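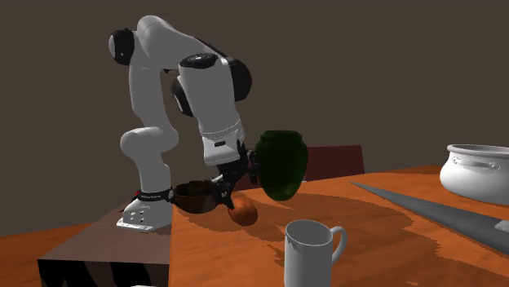

Slide 1. Robot arm over a wooden table, rendered.

Solid wood tops: allowing for seasonal movement
Speaker notes, Tiago Nogueira
Rudirholm, 24th June

Slide 1
Name, thanks to the hosts, straight on. Questions at the end except for units. If a unit is unclear, stop me.

Slide 2. Scope
Solid tops only, glued up from boards, indoors. Veneered panels move very little in width and need different rules. Outdoor furniture is left out because the numbers get large and the finish stops mattering.
The talk covers how to estimate movement across the grain, and how to fix a top to a base without fighting it. Adhesives only come up on slide 8.

Slide 3. Terms
Moisture content is the weight of water divided by the oven-dry weight of the wood, as a percentage. It is a different quantity from relative humidity, which describes the air. People mix these up in purchase orders. Asico did it on the first Urko order and we received boards at 11 percent when the shop was set up for 8.
Equilibrium moisture content: the value the wood settles at if the air stays constant. At room temperature and 70 percent relative humidity, this is close to 13 percent. At 30 percent relative humidity it is close to 6.
Pause here. Let them copy the pairs down.

Slide 4. Directions
Tangential, radial, longitudinal. Point at the end-grain sketch. Tangential movement is commonly near twice the radial, but the ratio varies by species. Longitudinal is small enough to ignore in normal straight-grained stock.
Practical reading: flatsawn boards move mostly at the tangential rate across their width, quartersawn boards at the radial rate. Boards in between fall in between. A mixed panel should be estimated as if it were all flatsawn.

Slide 5. The calculation
Width times coefficient times change in moisture content. Valid from 6 to 14 percent, which covers heated buildings.
Worked case, red oak, flatsawn:
Width 600 mm
Coefficient 0.00369 per percent
Change 5 percent, from 6 to 11
Result 11.07 mm, call it 11
Same width quartersawn, coefficient 0.00158, gives 4.7 mm.
Someone will say their tops have never moved that much. Ask what they measured with, and in which month. A top measured twice in summer will look stable. Finish slows the exchange of moisture, so short swings are damped, but a full heating season gets through.

Slide 6. Yimer series
The chart has two lines. Upper line is panel width, lower line is room humidity. Width lags humidity by several weeks. The minimum width falls in March, after the humidity has already started back up.
Do not read values off the chart. The handout has the table.
The dip near the left side is a meter fault. Say so before anyone asks.

Slide 7. Fixing to the base
Fix the top rigidly at one line and let the rest slide. With the fixed line at the center, each edge takes half the movement. With the fixed line at the front edge, the back takes all of it. That is sometimes wanted, for example when a drawer front has to stay flush.
Slotted holes: slot runs across the grain, screw at mid-slot if the wood is at mid-range moisture. If the top is built dry, offset the screw so it has room to travel outward. This step is missed more often than any other. A slot of the right length with the screw at the wrong end is a fixed hole for half the year.
Figure-eight fasteners: the recess has to be cut wide enough for the plate to swing. Check before assembly.
Wooden buttons: leave a gap between the shoulder of the button and the rail. Urko drawing shows buttons at 330 mm spacing along the end rails. That spacing was set by the rail joinery and should not be copied as a rule.

Slide 8. What fails
Breadboard ends glued along their full length. Split usually starts at the end of the panel. Glue the center tenon only, and elongate the outer peg holes in the tenons – the holes in the breadboard itself stay round.
Screws through tight holes in a cross rail.
Finish on one face only. The bare face gains and loses moisture faster and the panel cups. Both faces get the same number of coats.

Slide 9. Before cutting
Meter the boards on a freshly cut face. Surface readings on stored boards run off. Set the species correction on the meter.
Write the moisture content and the date on the underside of the top. Pencil is fine.

Slide 10. Handout and questions
Handout: coefficient table, blank calculation sheet, slot drawing. If time is short, skip slide 6 and go from 5 to 7.
Likely question: epoxy-filled cracks. Answer: the fill does not change the movement of the wood beside it. Refer to table 2.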